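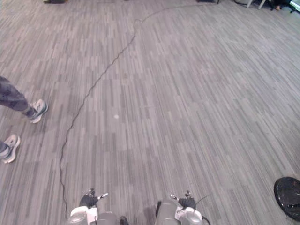 Handout 2, page 13

Soft Floors in Working Rooms: session notes

Right, carpet at last! Last time we were on hard floors and I kept you far too long over the Cuvwood samples, so if you missed the end of that (several of you had buses) the short version is: felt under chair legs, no soaking mops, and don't let anybody talk you into polish. Keep those notes, we'll want them again when we get to doorways and the strip where one floor meets another.

Today is the ordinary grey office carpet, the streaky kind, and everything that ends up lying on it. I'm fond of this stuff. People walk over it for years and couldn't tell you what colour it was. There's a good deal of design in it though, and once you start to look properly you'll find you can't sit in a waiting room without staring at the floor.

Reading the pattern

Begin with the streaks. Pale grey, mid grey and charcoal, long and thin, in parallel bands. A plain one-colour carpet shows every crumb and every footprint in the pile, and a strongly patterned one makes people feel a bit seasick in a big room. Streaks sit in between. They break the surface up just enough that the eye slides along, and small marks get lost in the muddle.

That's lovely for the person who has to look at the room and less lovely for the person who has to clean it. The pattern hides dark bits very well and white bits hardly at all. A tiny white speck of paper or fluff in the middle of a grey floor will shout at you from the doorway, while the grit that's doing the damage sits down among the charcoal and keeps quiet. So please don't vacuum by eye. Do it in overlapping passes, along the streaks first and then across them, and take your time on the route people use from the door. I go over that route twice.

A word on light. Stand at one end of a long room and the far side nearly always looks paler than the bit by your shoes, and the streaks run together into a sort of blur. Walk to the other end and it swaps over. It catches people out when they're judging wear! You think you've found a faded patch, you write it in the survey, and then you go and stand on it and it's the same as everywhere else. Look at any doubtful patch from two sides before you write a word about it, and crouch down if your knees allow.

Planks and tiles

Carpet for offices comes either off a roll (broadloom, which the older books go on about at length) or in pieces. Square pieces are tiles, long narrow ones are usually sold as planks, although I've heard fitters use "tile" for the lot and I'm not going to argue with them. With a streaky design the joins can be very hard to find. Run your palm across and you'll often feel one before you see it.

The laying direction matters more than beginners expect. If every plank runs the same way you get a brushed look that pulls the eye down the room. Turn alternate ones by a quarter and you have a basket weave, smart in a small reception and rather busy anywhere else. My advice is to draw it out on squared paper first. Yes, paper. I've watched a whole corridor come up again on a Monday morning on account of a sketch done on the back of a delivery note, with the arrow pointing the wrong way.

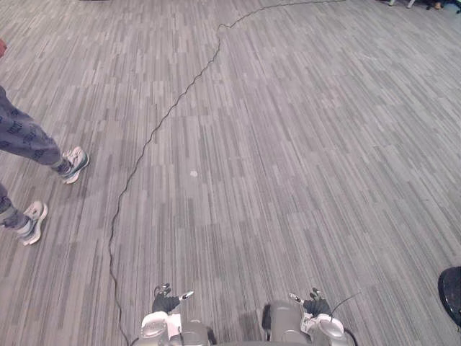 And do look for the arrow, by the way! Most pieces have one printed on the back. If you are swapping one damaged piece into an old floor, lift its neighbour, check which way that arrow points, and match it. New pieces always look a little too clean for a while. The trick is to take your replacement from somewhere out of sight, under a cupboard say, and put the new one there instead.

Ask for the batch number as well when you order. The Benedetti sheet I passed round gives batch 789 for the mid grey, and the sample in the box with the broken hinge is from that batch, so you can compare it with whatever is in your own building. Hold it flat on the floor when you do, not up against the window as Amedeo Cocco did. (Sorry, Amedeo. You did ask to be in the notes.)

Cables on carpet

I said I'd be quick on cables and I never am.

A thin black cable trailing across a grey streaky carpet is one of the most common things you'll meet, and one of the easiest to miss. The charcoal in the pattern helps it disappear. It never runs straight either. A cable that has lived on a reel or been bundled in a drawer keeps its kinks and lies in wobbles and S shapes right across the room, so the one place you've learnt to step over it isn't where it is further along.

What do we do with it? In order of preference, and I do mean in order:

First, ask if it needs to cross the floor. Very often there's another socket, or the desk could be turned round. Five minutes of shoving furniture is cheaper than anything in a catalogue.

Second, take it round the edge. Follow the skirting, leave a bit of slack at the corners and don't pull it tight round a chair leg. You'll need a longer cable and you'll have to go and buy one. Fine, go and buy one.

Third, if it has to cross, cross at the narrowest point and square to the walking line, and put a proper cover over it. We had the Flastico cover out on the bench, the soft grey one with the slit underneath. It's decent on low pile. On deep pile it rocks, and a rocking cover is a trip hazard all by itself. Press the ends down well and check them again before people arrive.

Fourth, for something that's down for an hour and then gone, lay it flat, take the loops out, and stay with it. Loops are what catch toes. A cable that lies flat is a nuisance, a cable that stands up in a little arch is how people end up sitting on the floor holding a wrist.

What I don't want to see is a cable pushed under the carpet pieces. It wears, it gets warm with nowhere for the heat to go, it lifts the joins, and the next person along with a blade has no idea it's there. Please, please don't.

The same goes for the nest that grows round a router when it's put down on the carpet. Black leads in a tangle collect fluff at an amazing rate, the vacuum head won't go near them, and after a few months there's a grey felt mat in the middle that you could line a hat with. Get the box up on a shelf if there's one close by and tie the spare lengths loosely. Hook and loop ties, please, they come undone again.

Tape

Tape gets its own heading as it causes more rows than everything else put together. People use it to mark where a table goes, or where to stand, or to shut off a corner, and for short jobs I've no objection at all. Clear shiny tape is the one I'd leave in the drawer. It's hard to see from one side and glares like wet paint from the other, and the glue on the cheap sort creeps down into the fibres.

If you need a corner marked, mark the corner only. A short strip each way is plenty and there's less to peel up afterwards. 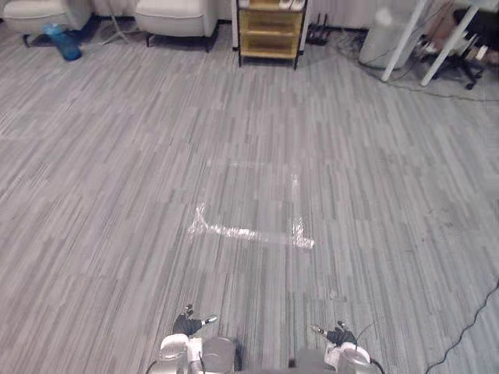
Lambros Papadakis takes a harder line and wanted it put in the handout: no tape of any kind on carpet overnight, ever, and whoever sticks it down peels it up before they go home. He'd have the roll signed out. I think signing out a roll of tape is going it a bit, but I can't fault him on the overnight part.

To get it up, go slowly and low. Fold the end right back on itself and pull along the floor, with the streaks where you can. Don't yank upwards. If the glue stays behind, dab (don't rub!) with Brinine on a white cloth, leave it a minute, dab again with plain water, then blot with a dry cloth and your full weight. Try it first somewhere hidden. The bottle on the bench holds 400 ml and ought to last you the whole term if you stop tipping it straight on to the floor, and you know who you are.

Chairs, bottles and other things at the edge

Look round the walls of any room with a clear middle and you'll find where everything went. Armchairs pushed back, a little shelving unit, a table, a water bottle that has rolled off somewhere and stopped under something. Edges are where carpet gets neglected. The middle gets done every day and looks splendid while the strip by the wall goes slowly brown.

Move the chairs. I know. Lift, don't drag, especially anything on thin legs, and look underneath while you're there. Dents from legs come up fairly well with a damp cloth and a bit of patience, then a gentle lift with your fingertips.

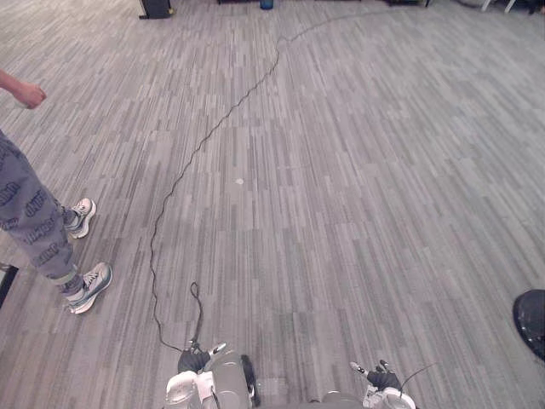 Bins want moving as well, even the little ones. A bin that always stands in the same spot gets a halo of drips and pencil shavings and near misses, and then someone shifts it and the whole office asks what happened to the floor. Change its place now and again and wipe the base when you empty it. If it leaves a ring, treat the ring like any other unknown mark: cold water first, blot, wait, have another look when it's dry.

For next time

Choose a carpeted room you can get into without bothering anyone, and do me a floor sketch. Show the walls, the door, the direction of the streaks, every cable and the route it takes (wobbles included, I'm not after straight lines), and anything stuck down. Then do a second one on tracing paper with the cables where you'd like them to be. Pencil is fine, a phone sketch is fine as well if you can print it.

Bring your knee pads, we're lifting tiles in the back half of the session. Scrapers are in the cupboard and I'd like the same number to go back in as came out.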